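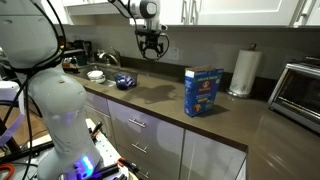

*The Wunelis test kitchen, with the gripper open above the worktop and a blue cardboard box standing to its right.*

**Tunitz reports modest gain in kitchen grasping, and asks for a second look**

September — Robotics group Tunitz has released the results of 2209 grasp attempts made with Wunelis, its method for picking the angle at which a gripper closes on household packaging. It beat the group's older planner on boxes. On soft packets it did no better.

"I would not call this solved," said Lorena Montecinos, who led the trials. "It was one kitchen and one arm. Move the lamp and I don't know what you get."

Co-author Subbarao Thampi doubts that the gain on boxes will hold with five or more items close together — a case the trials left out.

Two outside labs, Casport and Insaurralde, have been sent the code and the full logs, failed attempts included. Tunitz will make no claims about home use until both have reported.

Press contact: Špela Pavlović, Tunitz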